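주방 작업대 로봇 실험 요령 모음 (Zendum 작업대용)

정리: Abelardo Zapata. 지난번 판은 1월에 만든 것이고, 도마와 도구 부분을 이번에 고쳤다.

Zendum은 두 팔 로봇에게 주방 일을 시범으로 가르치는 과제다. 사람이 팔을 원격으로 움직여 시범을 남기고, 그 기록으로 정책을 학습시킨 뒤 같은 작업대에서 평가한다. 이 글은 작업대를 차리고, 물건을 놓고, 시범을 모으고, 결과를 세는 동안 쓸모가 있었던 요령을 적은 것이다. 학습 코드 이야기는 거의 없다. 집 부엌에서도 통하는 요령이 몇 가지 섞여 있다.

## 작업대와 주변

**배경은 검은 천으로 막는다.** 처음에는 벽을 그대로 두고 찍었다. 사람이 지나가거나 의자 위치가 바뀐 날의 시범은 따로 빼서 봐야 했고, 그 분류에 시간이 더 들었다. 검은 커튼을 두르고 나서는 그 일이 없어졌다. 커튼 주름은 다리지 않아도 된다. 주름이 조금씩 다른 정도로는 결과가 달라지지 않았다.

**천은 한 번 턴 다음에 단다.** 새 천에서는 보풀이 떨어진다. 검은 상판 위에서는 잘 안 보이고 흰 도마 위에서는 잘 보인다. 점착 롤러를 작업대 옆 고리에 걸어 두고 아침마다 도마와 상판을 민다.

**상판은 무광으로 한다.** 유광 판을 써 본 적이 있는데 조명이 그대로 비쳐서 물건 가장자리가 사라졌다. 무광 검정은 손자국이 남는 편이라 마른 극세사 천으로 닦고, 기름이 묻었으면 중성세제를 아주 묽게 탄 물을 쓴다. 알코올은 표면을 한 군데 시험해 보고 쓴다. 우리 판은 가장자리 한쪽이 알코올 때문에 번들거리게 되었다.

**모서리 결합부는 매주 토요일에 조인다.** 팔이 움직일 때마다 틀이 조금씩 흔들린다. 눈에는 안 보여도 한 주가 지나면 나사가 반 바퀴쯤 더 들어가는 곳이 있다. 조인 뒤에는 카메라 보정을 다시 한다. 순서를 거꾸로 하면 보정을 두 번 하게 된다.

**케이블은 팔을 끝까지 뻗은 자세에서 묶는다.** 접은 자세에서 묶으면 뻗을 때 당겨진다. 손목 쪽은 고리가 하나 생길 만큼 여유를 주고, 그 고리가 도마에 놓인 물건을 쓸고 지나가지 않는지 천천히 한 번 움직여 확인한다. 케이블타이 끝은 니퍼로 바짝 자른다. 튀어나온 끝에 행주나 장갑이 걸린다.

## 도마와 그릇

**도마는 흰색을 쓴다.** 검은 상판 위에서 경계가 뚜렷하고, 얼룩이 바로 보인다. 나무 도마도 시험했지만 씻고 말리는 동안 조금 휘어서 한쪽 모서리가 떴다. 뜬 모서리를 그리퍼가 누르면 도마가 통째로 돌아간다.

**미끄럼 방지 매트는 도마보다 작게 자른다.** 매트가 밖으로 나와 있으면 손가락 끝이 매트를 집는다. 집에서도 같은 방법을 쓴다. 매트가 없을 때는 젖은 키친타월을 꼭 짜서 깔아도 되는데, 마르면 미끄러지니 오래 하는 일에는 맞지 않는다.

**금속 그릇은 빛나는 쪽을 확인하고 놓는다.** 둥근 그릇은 어느 방향으로 놓아도 같아 보이지만 찌그러진 데가 있으면 반사가 달라진다. 카메라 화면에서 그릇 안쪽이 하얗게 날아가면 조명을 조금 돌린다. 그릇 바닥에 유성펜으로 점을 하나 찍어 두면 늘 같은 방향으로 놓기 쉽다.

**색이 강한 재료는 도마 가운데 가까이에 둔다.** 가장자리에 두면 한쪽 팔에 가려지는 시간이 길어진다. 시범을 하는 사람도 화면만 보고 움직이기 때문에 가려지면 손이 멈춘다. 멈춘 구간은 기록에 그대로 남는다.

**말랑한 재료는 쓰고 나서 바로 밀폐 용기에 넣는다.** 작업대 위에 반나절 두면 겉이 굳고, 굳은 것과 새것은 눌리는 느낌이 다르다. 시범을 모은 날과 평가한 날의 재료 상태가 다르면 결과를 나란히 놓을 수 없다. 용기 뚜껑에 꺼낸 횟수를 적는다.

## 도구와 손잡이

**손잡이는 굵은 것을 고른다.** 그리퍼 손가락은 가는 막대를 잡으면 잡은 채로 돌아간다. 가는 손잡이밖에 없으면 자전거용 고무 테이프를 두 겹 감는다. 세 겹부터는 통에 꽂아 둔 다른 도구와 서로 걸린다.

**통에 꽂는 도구는 두 개까지.** 더 꽂으면 하나를 뽑을 때 다른 것이 따라 나온다. 통이 가벼우면 바닥에 동전이나 너트를 깔고 양면테이프로 붙인다. Paredes 작업대에서는 모래를 썼다가 통이 넘어진 날 상판 틈에 모래가 들어가서 청소에 오전을 다 썼다. 모래는 권하지 않는다.

**쟁반은 테두리가 낮은 것.** 테두리가 높으면 손가락을 세워서 넣어야 하고, 세운 손가락은 손목 카메라를 가린다. 모서리가 둥근 쟁반은 닦기도 쉽다.

**작은 물건도 매번 같은 것으로.** 잃어버렸다고 비슷한 것으로 바꾸지 않는다. 색이 조금만 달라도 기록표에 새 물건으로 올린다. 예비품은 처음 살 때 함께 사서 같은 서랍에 둔다.

## 시작 전 배치 맞추기

배치는 매번 조금씩 바꾸되, 바꾸는 범위를 정해 둔다. 도마와 나무 상자는 고정이고 나머지는 정해진 구역 안에서만 옮긴다. 구역은 상판에 테이프로 표시하지 않는다. 테이프가 화면에 잡히면 정책이 테이프를 보고 움직이는 법을 배운다. 우리는 투명 필름에 구역을 그려 놓고, 배치할 때만 상판에 덮었다가 걷는다.

배치를 끝내면 머리 쪽 카메라로 한 장을 저장하고, 그날의 기준 사진과 반투명으로 겹쳐 본다. 겹쳤을 때 도마 모서리가 두 줄로 보이면 다시 맞춘다. 두 팔은 양옆에서 들어오고 흰 도마가 그 사이에 온다.
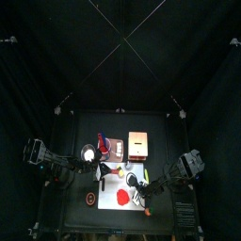

같은 작업대, 왼쪽 그리퍼가 은색 금속 그릇 옆에 와 있을 때.

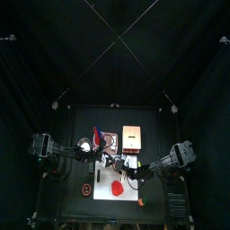

## 시범 모으기

**한 사람이 오래 하지 않는다.** 40분을 넘기면 동작이 짧고 거칠어진다. 기록 길이만 보면 효율이 오른 것처럼 보이는데, 나중에 재생해 보면 물건을 놓지 않고 떨어뜨린다. 교대할 때는 다음 사람이 연습을 몇 번 하고 들어간다. 연습분은 저장하지 않는다.

**동작 사이에 반드시 잠깐 선다.** 잡기 전에 한 번, 놓기 전에 한 번이다. 다만 일정한 길이로 서지 않는다. 박자가 생기면 정책이 물건을 보지 않고 박자를 따라간다. 초기 시범에서 실제로 그렇게 되었고, 그릇을 치워도 그릇이 있던 자리에 손을 벌렸다.

**실패한 시범도 버리지 않고 따로 둔다.** 폴더 이름에 실패 이유를 한 단어로 적는다. 미끄러짐, 가림, 걸림, 순서. 이유가 두 가지면 먼저 일어난 쪽을 쓴다. 이 폴더는 학습에 넣지 않고 다음 배치를 정할 때 본다. 가림이 많으면 물건을 옮기고, 걸림이 많으면 케이블을 본다.

**복구 동작을 일부러 넣는다.** 도구를 살짝 비껴 잡은 상태에서 시작해 고쳐 잡는 시범이다. 시범 모으는 날의 마지막에 하면 다들 지쳐서 성의가 없다. 점심 직후에 한다.

**왼팔과 오른팔의 일을 섞지 않는다.** 왼팔이 도구를 집고 오른팔이 재료 쪽을 맡기로 했으면 끝까지 그렇게 간다. 급할 때 가까운 팔로 집는 사람이 있는데, 그런 시범이 섞이면 두 팔이 동시에 나가다 중간에서 멈춘다.

이렇게 해서 학습에 쓴 시범은 모두 3,476개다. 중복 저장된 것과 시작 화면이 기준에서 벗어난 것은 이미 뺀 수다.

## 평가하고 세는 법

평가는 9개 배치에서 같은 횟수로 하고, 합쳐서 135회다. 배치 순서는 시작 전에 제비로 정한다. 잘되는 배치를 먼저 하면 뒤로 갈수록 보는 사람의 기준이 느슨해진다.

성공 기준은 글로 써서 작업대 옆에 붙인다. 우리 기준은 다음과 같다.

- 정해진 도구를 정해진 팔로 집었다.
- 재료가 도마 밖으로 나가지 않았다.
- 도구가 원래 통이나 쟁반으로 돌아갔다.
- 사람이 손을 대지 않았다.

하나라도 어긋나면 실패다. "거의 됐다"는 칸은 만들지 않았다. 대신 어느 단계까지 갔는지를 옆 칸에 적는다.

결과는 성공률 71퍼센트다. 실패 중에서는 도구를 되돌려 놓는 단계가 가장 많았다. 집는 단계의 실패는 손잡이에 고무 테이프를 감은 뒤로 줄었지만, 감기 전과 후를 같은 조건으로 나누어 잰 것은 아니라서 효과가 얼마인지는 말할 수 없다. 복구 시범을 뺀 정책도 학습시켜 두었는데 아직 평가를 끝내지 못했다. 그 수치는 나오면 여기에 덧붙인다.

한 가지 더. 평가하는 사람은 그날 어느 정책이 돌고 있는지 모르는 편이 좋다. 정책 이름을 가리고 번호만 보이게 하는 데는 포스트잇 한 장이면 된다. Sivero에서 쓰던 방식인데 준비가 간단해서 그대로 가져왔다.

## 끝나고 치우기

1. 팔을 쉬는 자세로 보낸 다음 전원을 내린다. 손으로 받치지 않은 상태에서 비상정지를 누르면 팔이 도마로 내려앉는다.
2. 재료를 걷고 밀폐 용기에 넣는다.
3. 도마와 그릇을 씻는다. 붉은 물이 든 도마는 베이킹소다를 되게 개어 펴 바르고 10분 뒤에 문지른다. 그래도 남으면 햇빛에 한나절 둔다.
4. 그리퍼 손가락은 물로 씻지 않는다. 칫솔에 물을 조금 묻혀 틈을 닦고 마른 천으로 마무리한다. 손가락 안쪽 면이 반들반들해졌으면 교체한다.
5. 도구는 통에 꽂은 채로 두지 말고 빼서 말린다.
6. 기록 용량을 확인하고 사본을 만든다. 사본이 열리는지 파일 하나를 재생해 본다.
7. 커튼을 닫는다. 열어 두면 밤새 먼지가 앉는다.

## 자주 받은 질문

**집에서 쓰는 조명으로도 되는가.** 된다. 깜박임만 없으면 된다. 휴대전화 카메라로 비춰 보아 화면에 줄이 흐르면 다른 전구로 바꾼다. 창이 있는 방이면 창을 가리는 것이 먼저다.

**실제 식재료를 써도 되는가.** 짧은 시연이면 써도 되지만 시범 모으기에는 맞지 않는다. 오전의 채소와 오후의 채소가 다르다. 냄새도 커튼에 밴다.

**팔이 하나뿐인데 이 요령이 맞는가.** 도마 고정과 배경, 배치 겹쳐 보기는 그대로 맞는다. 도구 통은 팔에서 먼 쪽으로 옮기는 것이 낫다. Mukov 작업대가 팔 하나짜리이고 거기서는 통을 쟁반 뒤쪽에 두었다.

**시범은 몇 개부터 쓸 만한가.** 작업마다 달라서 숫자로 답하지 않는다. 조금 모아 학습시키고 평가한 다음, 실패 이유에 맞춰 다음 시범을 모으는 순서로 했다. 한꺼번에 다 모아 놓고 시작했을 때는 같은 실수가 든 시범을 많이 버렸다.

고칠 곳이 있으면 작업대 서랍의 공책에 적는다. 다음 판에 옮긴다.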